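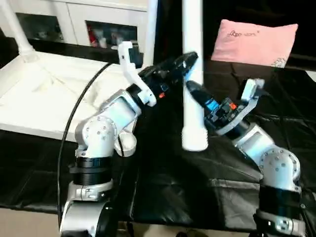

Hardale to sell pipe-and-cloth canopy kit from December

September 30, 2018 – Hardale, the maker of frames and covers for market stalls and school halls, will add a small canopy kit to its range this winter. The kit is called Sikell and goes on sale in December.

Sikell is made up of white PVC pipes, push-on and threaded fittings, and a white fabric cover. Put together, the pipes form a square frame with an upright at each corner, and the cover goes over the top. It is meant for display tables, indoor stalls, puppet shows and classroom corners, where a full-size gazebo would take up too much room.

The frame goes together without tools. The cover is laid out flat first and the uprights are fitted at the corners one at a time, so the work can be done on a table by one person. Hardale puts the time for a first build at around 40 minutes. Two people will manage it faster, mainly in the last stage when the cover has to be pulled straight.

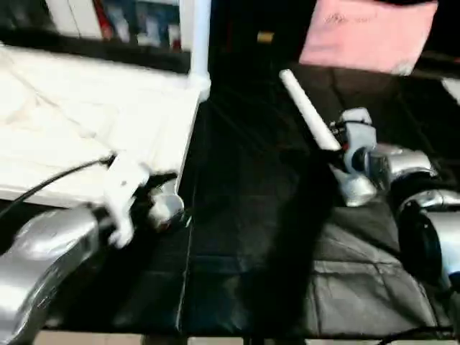
White cloth laid out flat, with an upright at the back right corner.

"Most of the calls we get are about covers that won't sit square," said Wenjie Cai, product manager at Hardale. "People put all the uprights in and then fight with the cloth. With this one we tell them to start with the cloth and smooth it out. Creases from packing can stay in, they drop out after a day or so."

The pipes are sold in one length only. Customers who want a taller canopy can join two pipes with a coupling from the Guvik range, which Hardale already stocks. The threaded ends are hand-tight – a wrench should not be used on them, as it can split the fitting.

Yuzhen Yao, who runs the Yin craft market, has had a trial set on loan over the summer. "We used it over the card stall and then for the cake table," she said. "The cover went through the wash more than once. I would like a second colour, and I have told them that."

A second colour is not planned for this year.

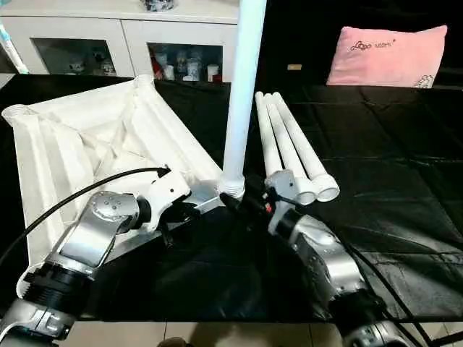
Price and availability

Sikell will be sold through Hardale's own shop and by post. The full kit costs £40. Spare covers are £18 and a bag of spare fittings is £13. Pipes can be bought singly on request.

Orders placed before the kit goes on sale will be sent out in the first week of December. Schools can pay by invoice in the usual way.

For samples and press questions, please contact Wenjie Cai at the Hardale office.

ENDS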